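4.3 Recording demonstrations by hand guiding

This section covers teaching the Kunari arm a task by moving it directly. For teaching with the remote handset, see 4.4. Complete the joint check in 4.1 and the gripper calibration in 4.2 before you begin. Hand guiding and remote control can be combined in one task set, but not in one recording.

Before you start

The operator needs the handset within reach and the stop button on a clear stretch of counter. A second person may run the recording software but must stay outside the marked work area while the arm is released.

CAUTION: When the arm is released for hand guiding, the joints hold their own weight only. Anything in the gripper that was not entered under Payload will make the arm sink. Support the wrist with one hand before you switch modes.

CAUTION: Unplug heating appliances used as practice objects. The gripper pads are not rated for contact with hot metal or glass.

Preparing the work area

1. Place the appliance and any loose items where the task file says they belong. Small shifts between recordings are useful and are covered in step 12.

2. Check that doors and drawers can travel fully without meeting the arm base.

3. Route the gripper cables along the arm with enough slack for a full wrist turn. Secure them at the clips. Do not tape them across a joint.

4. Open Findent on the workstation and select New Task Set. Enter a name and one line of plain instruction, for example "close the toaster oven door." Use the same wording for every recording in the set.

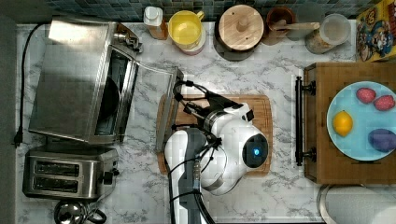
5. Move the arm to the start pose from the handset. Findent stores this pose with the set and will refuse a recording that begins more than 3 degrees away from it at any joint.

Recording

6. Hold the wrist with one hand and press Release. Wait for the tone.

7. Press Record on the handset. Pause for one second before moving.

8. Guide the gripper to the object at a steady pace. For a hinged door, bring the fingertips to the part of the door farthest from the hinge and follow the arc of the door. Pushing in a straight line loads the hinge and produces a jerky path.

9. Keep your hands behind the wrist joint. A hand in front of the fingers will appear in the recorded video and the take will be rejected at review.

10. At the end of the motion, back the gripper away until it is clear of the object. Pause for one second and press Record again to stop.

11. Press Hold. Do not let go of the wrist until the joints have locked.

12. Mark the take Keep or Discard. Before the next take, reset the object and shift it slightly or change its angle. Leave the other items on the counter alone unless the task file calls for clutter changes.

Note: A take with a slip or a missed grasp can be kept if the operator corrected it within the same motion. Mark it Recovered. Do not mark it Keep.

Note: Findent splits long takes at 2,440 samples. The parts are rejoined on export and need no action from the operator.

How many takes to record

The number depends on the task. The reference set for door closing, prepared by Babak Pakzad at the Grerkham site, holds 1,218 takes, of which 235 are marked Recovered. Smaller sets will train, but expect the arm to stop short when the door starts at an angle missing from the set. Spread takes over the whole range of door positions.

Troubleshooting

Arm drifts after Release: Payload value is wrong, or a cable is pulling on the wrist. Press Hold, correct the value or free the cable, and repeat from step 5.

No tone after Release: the handset is still in remote mode. Press Mode once.

Error 14, start pose mismatch: return the arm from the handset. Do not attempt to match the pose by hand.

Gripper does not respond while released: the fingers are driven from the handset trigger in this mode. If the trigger has no effect, reseat the gripper connector with the power off. On arms fitted with the Spanos adapter plate, check the connector on the plate as well.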